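Laundry floor: paint the concrete or give up and tile it?

Print this page | E-mail to a friend

July — posted by slabhappy in Floors & Wet Areas

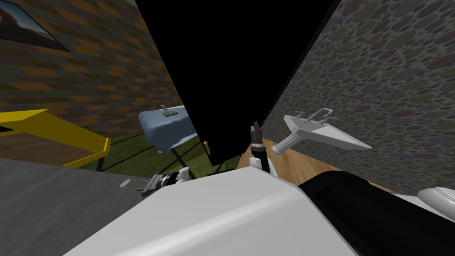
We bought a place in Mustley with a laundry out the back, joined to the house by a step and a lot of optimism. The floor is bare concrete, apart from the bits that still have paving paint on them in a colour I'd call tinned salmon. I want it gone before winter does. What I'm after is dark grey with some texture to it, like the floor in the bottom left corner up there, and then something smooth and very pale grey for the walls and cupboards, because I like how the two look side by side and because dark grey forgives a great deal. My other half wants tiles. We got a tiler around and he looked at the room for as long as it takes to drink a coffee and quoted $3658, including taking up the old paint and screeding a proper fall to the waste. The room is small. It has a trough, a front loader, the hot water system and a back door that lets in the weather.

I reckon I can do a two-pack epoxy for the price of the tiler's biscuits. The fellow at Panyasiri Hardware sold me on a kit at $459 with the anti-slip grit thrown in, or rather he tried to, and I said I'd think about it, and here I am thinking about it.

Things worth knowing. The slab is old, older than the house looks. There's a white fuzz along the outside wall that comes back a week or so after I sweep it up. The floor slopes, though mostly towards the house. The doorway is some 1130 mm wide so getting the machine out is no drama. I've painted a fence before and people were kind about it.

Is epoxy over old concrete a reasonable thing for an amateur to attempt? How much of the salmon has to come off? And does the gritty finish turn into a nightmare to mop?

epoxy_remorse wrote:

Did mine two years ago. Looked unreal for a summer. Then it came up in sheets under the washing machine and I could have rolled it and sold it as lino. Wouldn't bother. Tile it.

lowfall wrote:

I spent a good chunk of my working life putting coatings on floors, mainly commercial kitchens and the odd dairy, and the one above has probably told you the ending without the plot. Sheets coming up means it never stuck. It generally never sticks for one of two reasons, which are moisture coming up from underneath and somebody hoping that a mop and a bottle of degreaser counted as preparation.

Your white fuzz is the part I'd be worried about. That's salts. Water is moving through the slab or the wall, evaporating at the surface and leaving its luggage behind. A slab of that age may well have nothing under it but dirt and a builder's good intentions, so there's no membrane to stop the ground sharing its moisture with your laundry. Put an ordinary epoxy over that and the water keeps pushing, and the epoxy lets go.

So before you spend a cent, get a square of clear plastic, heavyish stuff, and tape it down to bare concrete on all four sides. Use decent tape. Put one near the fuzzy wall and another in the middle of the room, and leave them alone for a couple of days, longer if it's cold. If you lift the plastic and it's beaded underneath, or the concrete has gone darker than what's around it, you've got damp coming up. It's a crude test. A dry result in a dry spell doesn't mean much, so do it again after rain.

While that's cooking, go outside and look at the ground on the other side of that wall. I'd put money on a garden bed built up too high, or a downpipe that finishes in mid-air, or a path that falls towards the house out of sheer spite. Fix that first and give it a few months. Plenty of damp laundries have been cured with a shovel.

If it tests dry:

Take all of the salmon off. People will tell you that sound paint can stay. It can, if you enjoy having a brand new coating whose grip depends on paving paint some stranger rolled on decades ago. Before you go near it with anything that makes dust, check it for lead. The paint shops sell test kits, though a lab will give you an answer you can trust. And if there are any scraps of old vinyl or black glue hiding under the trough, stop and have them tested for asbestos before you disturb them. I'm not joking about that one.

Assuming it's clear, hire a grinder with a diamond cup and a shroud, plus the proper vacuum that goes with it. Wear a fitted P2 mask at minimum, as concrete dust is silica and your lungs don't have a return policy. Acid etching works on bare concrete but does nothing through paint, and I don't love seeing it used in a small room next to a hot water system. If that system is gas, turn it off and get proper advice before using anything solvent-based in there. Water-based epoxies exist and for a laundry they're perfectly respectable.

You want the surface to feel like medium sandpaper when you're done. Splash some water on it. If it soaks in, good, and if it sits there in beads, you've got more grinding to do.

Mix the whole kit, in the proportions on the tin, and don't mix by eye. Once the two parts meet, the clock is running, and a full bucket goes off faster than the same stuff spread in a tray. I've watched a grown man carry a smoking pail across a car park. Cut in the edges, then roll towards the door. It sounds obvious until you're standing beside the trough in your socks.

On the grit: don't let them sell you the coarse one. It's made for ramps, and it will eat your mop and then start on your feet. Get the fine grade, stir it into the last coat only and keep stirring, as it sinks. Fine grit mops up all right with a soft deck brush. Dark grey does show lint and powder, by the way. It forgives mud and nothing else.

Then keep the machine off it for a full week, whatever the tin says about foot traffic. Front loaders are heavy and they dance.

If it tests wet, you're into moisture barrier primers. They do work, but they cost more and they're fussier, and by then the tiler's number looks less ridiculous.

None of the above fixes your slope. Epoxy goes wherever the concrete goes. If a hose bursts, the water will run into the house over a very handsome dark grey floor.

jallov_rd_reno wrote:

Agree with lowfall, mostly. We're over at Wamer in a weatherboard of similar vintage and had the same fuzz. It was the downpipe. I'd walked past it every morning on the way to the bins.

I'd push a bit harder on the fall, though. Your tiler has priced the screed in with the rest, so you're comparing his whole job with a tin of paint. Ask him what he'd charge to do the grind and the screed only, then coat it yourself once the screed has cured, after checking with him that his screed mix will take epoxy. Ours did it that way and was quite cheerful about it, I think because he hates tiling small rooms with a trough in them. Also ask whether he's including waterproofing. We had to ask twice. Check what your council and state want for a laundry as well, as the rules differ and I'm going off ours.

For the walls, get a proper wet-area paint in your pale grey and run it down behind the trough before the trough goes back. I did it in the other order and there's a patch of the original mint green back there that can only be seen while lying on the floor looking for a sock.

slabhappy wrote:

Plastic went down Sunday, two squares. The one by the wall looked like the inside of a shower screen by breakfast. Went outside to look at the downpipe and it stops well above the ground and points at the house. I have been told by the other half that this is a point in favour of tiles. Off to buy a shovel and an elbow joint, and will ring the tiler about just the screed.

Print this page | E-mail to a friend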